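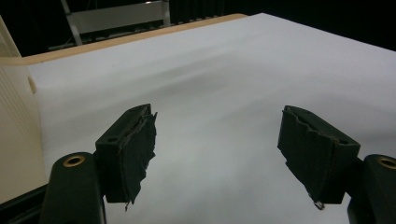

Visita al estudio de doblaje Surkameck

El estudio abre sus puertas al público dos veces al año, una en invierno y otra en octubre. Fui a la jornada de invierno, el 11 de enero de 2024, con un grupo de 19 personas. La entrada es gratuita, pero hay que apuntarse por correo y las plazas se acaban pronto. A mí me contestaron a los tres días.

Nos recibió Dalva Brito, directora de doblaje, que lleva en la casa desde los tiempos de las cintas. La primera parada fue la sala de ajuste, donde se adaptan los diálogos traducidos para que encajen con los movimientos de boca. Estaban con el episodio 7 de Rusten, una serie de fantasía de 26 capítulos, y Brito nos repartió una página del guion con las marcas de pausa, los gestos y las entradas de cada personaje. Una frase de cuatro segundos tenía cinco versiones tachadas.

Después pasamos a la sala 2, la más pequeña. Allí graba casi siempre un solo actor, con el director al otro lado del cristal. Los repartos completos ya no coinciden en el estudio salvo en las escenas de multitud. Pregunté cuánto se tarda en grabar un episodio y la respuesta fue que depende mucho del reparto: uno con pocos personajes sale en una jornada, y los de batallas pueden ocupar media semana.

Daiane Figueiredo, que pone voz a la protagonista de Rusten, hizo una demostración con una escena corta. La repitió tres veces. En la primera iba adelantada, en la segunda le pidieron menos aire al final y la tercera se dio por buena. Luego contestó preguntas durante media hora. Contó que su primer papel fue el de un tendero sin nombre en Flilten, y que guarda el guion. Sobre la nueva temporada no podía decir nada.

La última parte fue en el archivo, un pasillo largo con estanterías a los dos lados. Se conservan 354 guiones en papel, ordenados por año y no por título, así que encontrar algo concreto lleva su tiempo. Los de la época en que el estudio se llamaba Andrade van en carpetas verdes. No se pueden tocar ni fotografiar.

Datos prácticos: la visita dura unas dos horas y media, no hay guardarropa y los móviles se dejan apagados antes de entrar en las salas de grabación. El ascensor no llega a la planta del archivo. La parada de autobús queda enfrente, aunque a la salida tuve que esperar bastante. La inscripción para la jornada de octubre se abrirá en la web del estudio.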